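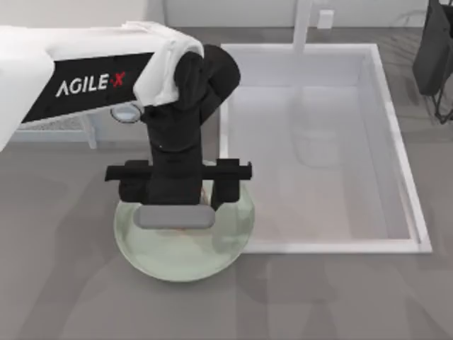 Baverach cell

The Baverach cell is a simulated household robot cell maintained by the Detodholm Institute at its Lirton site. It consists of a modeled room and kitchen in which two robot arms carry out handling tasks with everyday objects such as bowls, trays and dishes. The cell has no physical counterpart. It is nevertheless kept under a written maintenance schedule similar to that of a hardware installation, and faults in it are logged, assigned and closed in the same way.

The cell takes its name from the Baverach project, under which it was first built. Day-to-day responsibility rests with the Institute's simulation group, led by Vernon Melnyk. Runs are started and recorded through Ambrose, the Institute's own scheduling program.

Layout

The cell is divided into a floor area and a kitchen area, which share one set of lighting and physics settings. The floor area has a flat gray surface and a pale wall, with low white furniture at one side. It is used for tests of reach and low-level grasping, in which objects are placed directly on the floor. A typical arrangement sets a translucent pale green bowl beside a large white tray with raised walls, with a small object inside the bowl.

The kitchen area is used for work at counter height. Objects are kept in a shared library and can be loaded into either area. Each has a record giving its mass, its friction values and the simplified shape used to work out contact. The visible shape and the contact shape are stored apart, and a mismatch between them is the most common source of faults in the cell.

Arms and grippers

The modeled arms have white outer shells and black wrist assemblies. The upper link has a black side panel bearing the name AGILE X, with the final letter in red. Each arm ends in a black parallel gripper with two fingers, mounted below a crossbar.

Under the Institute's procedure, an arm is set up in the cell before any object is loaded. The base is placed first and locked to its reference point. The joints are then moved one at a time through their permitted range, and the position reported by Ambrose is compared with the position of the model. An arm that fails the comparison is removed and loaded again from the stored copy. Adjusting a joint by hand is not permitted, as the change would be lost at the next restart.

The fingers are checked separately. They are closed on a reference block, opened, and closed again, and the distance between them is recorded each time. The gripper is afterward lowered over an open bowl and stopped a short way above it. This step shows whether the fingers and crossbar clear the rim, a matter that a test on a solid block cannot settle. Bowls with a wide, shallow form are preferred for the purpose.

The two arms may be set up together or singly. When one is not required it is parked outside the working area, and its collision checks remain switched on.

Cloth

Cloth is the most demanding material in the library. It is modeled as a mesh that bends and folds, and it can come to rest over any part of an arm. A cloth draped across an upper link may hang down beside the wrist joint, where its folds meet a moving surface. The procedure calls for the arm to be held still until the cloth has settled, after which the wrist is turned slowly and the mesh is inspected for places where it has passed through the shell.

Early versions of the cell treated such contact as an error and stopped the run. The present version records it and continues – a change requested by users who wished to study cluttered rooms. Technicians still reset the cloth by hand if any part of it has become trapped between two links.

Kitchen area

The kitchen area is built around a white rectangular sink with a tall, squared-off faucet. Beside it is a gray wood-grain countertop on which a dark gray wire dish rack stands. The rack has zig-zag dividers that form slots for plates, and a tapered utensil holder hooks onto one end.

Thin rods are difficult to model. If the contact shape of the rack is too coarse, plates rest on slots that appear to be solid, and if it is too fine, the simulation slows. The rack in current use was rebuilt in March, when its dividers were given separate contact shapes and the remaining wires were grouped by side. The utensil holder is stored as its own object, so that it can be emptied or removed without loading the rack again.

The sink is checked with a gripper finger held over the basin near the rim. The finger is brought toward the rim in small steps until contact is reported, and the reading is compared with the stored outline of the sink. The faucet is treated as a fixed obstacle.

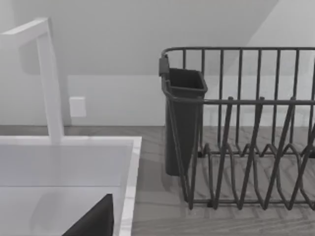 Routine maintenance

The cell is given a short check before each day's runs and a full check after every 2,000 runs. The short check covers the positions of the fixed items, the opening of the grippers and the free disk space on the recording machine. It takes around 6 minutes. The full check repeats the setup procedure for both arms and replaces every library object with a fresh copy.

Lighting is reviewed during the full check. Test views are rendered of each area and set beside stored reference views. Soft shadows under the dish rack and reflections on the tray and bowl receive particular attention, as they are the first features to change when a rendering setting has been altered by mistake.

Faults and repair

Faults are placed in one of three classes. Class 1 faults affect appearance only, such as a missing shadow or a blurred surface, and may be left until the next full check. Class 2 faults affect contact between objects. The affected object is withdrawn from the library until it has been corrected, though the rest of the cell stays in use. Class 3 faults affect an arm or its gripper, and all runs are halted.

After a class 3 repair, the arm is set up again from the beginning and completes a trial run in both areas. The entry is then signed by the technician and by a second member of the group. Runs recorded between the last successful check and the report of the fault are marked in Ambrose as doubtful and are left out of published results.

The current edition of the maintenance schedule is dated 19 Oct 2018. Earlier editions are held at the Lirton site and may be consulted on request.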